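Notebook, October, Likdale shared shop, back bench

Picking up where I left off. The new finger pads are on, the old ones are in the coffee can with all the other old ones, and I'm writing this while the print for the second wrist spacer finishes. It has 24 minutes left according to the printer, so call it whenever it feels like it.

First, the thing that ate most of my evening. The wrist joint has been creeping. You park it, walk away, come back, and the hand has sagged a hair toward the table. I had blamed the belt (I always blame the belt!) and tightened it twice, and all that got me was a belt that sings. Sekar Menon came over from the lathe, listened to it for maybe ten seconds and asked if I'd ever pinned the pulley or was just trusting the set screw. I was just trusting the set screw. So I pulled the whole joint, filed a proper flat on the shaft, put the screw back with a drop of the blue stuff and marked the pulley and the shaft with a paint pen so I can see if it walks. Held it out straight for an hour with the 106 gram weight hanging off the hand and the paint marks still line up. I am so annoyed that it was that simple.

While it was apart I rerouted the cable bundle. It used to go around the outside of the joint and rub. Now it goes through the middle, which took three tries and one bad word, and I had to cut the connector off and crimp a new one because it wouldn't fit through the hole. If anyone else is building off these drawings, feed the wires first and THEN put the connector on. I'll fix the drawing. Remind me to fix the drawing.

The controller board from Gikbridge still resets if I plug the fan in after power-up. Workaround for now is plug the fan in before power-up. Yes, I know. I want to put a fat capacitor across the fan header and see if it stops, but I'm out of fat capacitors and the drawer labeled CAPS has bottle caps in it.
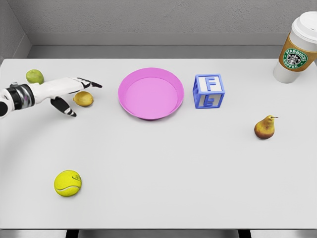

Grasp planning is the part I really wanted to get to. My code still picks a grab point from the outline of a thing as seen from overhead and then comes straight down on it, and for anything round that works okay on paper. The trouble is everything that isn't round, or is round in one direction and pointy in the other. In the sim I've been parking the open fingers over the lemon, because a lemon is a nice nasty test: it lies on its side with that little nub at one end, so the long way and the short way across are different grabs, and the planner has to choose. The pink plate is right next to it too, and I want the path to leave some room for that raised rim. The pear on the other side of the table will be worse, with the fat end and the neck, so I'm saving it for when I'm in a better mood.

What I changed in the planner tonight:

It now fits an ellipse to the outline and closes across the short axis. Before, it took whichever pair of points came up first in the list, which was basically a coin flip.

The approach height went up. I had it skimming along low to save time and that is a silly place to save time.

Anything inside the approach path gets padded by 13 mm all the way around. I started with less and didn't like how tight the numbers looked in the log. May be too much once things get crowded, we'll see.

I took out the wiggle. There was a wiggle at the end of the close, left over from the Rondonuwu gripper code I started from, and I never understood what it was for. If everything starts falling out of the fingers I'll put the wiggle back and apologize to it.

None of this has been on the real arm yet. The real arm has a fresh wrist and I'd like to enjoy it for a day before I drive it into something.

Oh, and the finger pads! The new ones are cast from the softer rubber, the leftover from the Hutstead kit. Much grippier to the touch than the last batch. I did get bubbles in one pad – poured too fast, same as last time – so that one is on the lower finger where I can keep an eye on it. Sekar says to warm the cup before mixing and pour from way up high in a thin string. I'll try that on the next set. The mold needs a wider lip too, I keep tearing the edge getting the pads out.

Things to buy: capacitors (fat), M3 screws in the longer length, more paint pen, a new crimp tool or at least an apology from the old one.

Things to do next time: run the planner over the pear, compare short axis against long axis on the lemon and save both logs this time, fan header, drawing.

Spacer just finished. It's a tiny bit tight on the shaft, so I'm going to ream it by hand and call it a night. Leaving the arm powered down with the weight still on it and the paint marks facing the bench lamp. If you're in before me, please take a look at the marks and write down whether they've moved. Don't touch the belt!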